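Drernby small shops list – read me first

Last updated 16 Oct 2018

Hi! I started this list because I love buying gifts from small shops online, and I kept losing my bookmarks. It grew. There are now 521 shops in it, mostly one- and two-person businesses selling jewelry, candles, cards, kids' books, kitchen linens and the odd thing I couldn't find a category for (hello, beekeeping socks).

What you get is one spreadsheet file, shops.csv, with a row for each shop, and a second one, products.csv, with 2769 items I thought were worth a look. The two files match up on the shop_id column. Prices are in US dollars and don't include shipping.
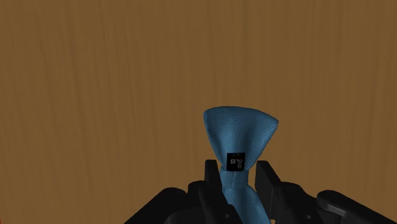 Can I add my own shop to the list?

Please do! Send me the shop name, a link, the country you ship from and one line about what you make, and it goes into the next update as long as the shop is open and takes orders online.

The categories are my own and a little messy – there are 18 of them, and a shop can sit in two if it really needs to. Novura is under both "jewelry" and "baby gifts", for instance, and I went back and forth on Grerham for ages before giving up and putting it in "home". If you sort by category, watch out for those doubles or you'll count them twice.

The "ships_to" column is the one I trust least. Shops change their shipping all the time and I only check it when I do a big update. The last full check was in September. Blank means I don't know, so ask the shop before you fall in love with something. 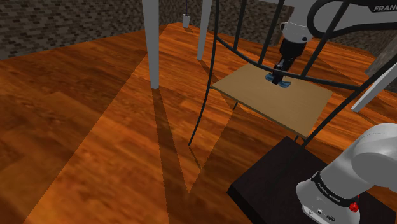

Notes are capped at 1000 characters, and yes, I hit that limit on Inthanon (the woven table runners, oh my goodness). Anything in the notes column is just my opinion, and I don't get paid for any of it.

A few shops have closed since I first added them. I leave them in with "closed" in the status column, so old links to the list still make sense.

Use the files however you like, for a blog post, a gift guide or your own shopping. A link back is nice if you have room for one.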